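BRERNHOLM, 19 July 2025 - Plustitent has put out its house rules for robots that work around kitchen appliances, and I get to tell you about them! I'm Reshma Coetzee, and I've been living with the draft since March.

The rules run to 70 short checks. Most are plain stuff: how hard an arm may push on a hinged door, who stands where, when a person has to hit stop. Ovens got their own chapter, and it was the one we argued over most. Ruan Adams wanted a force limit for every door - Yevdokiia Kravets wanted a single limit and less paperwork. Yevdokiia won, mostly.

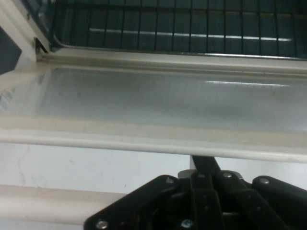

Gripper finger at the lower edge of an open oven door. Photo: Plustitent

Two labs, Kikero and Ngubane, have agreed to work by the rules for the rest of the year and send us their gripes. If you run arms near doors, drawers or racks, we'd love yours too. The full text is free to copy, and Pieter Potgieter on our press desk will send it to anyone who asks.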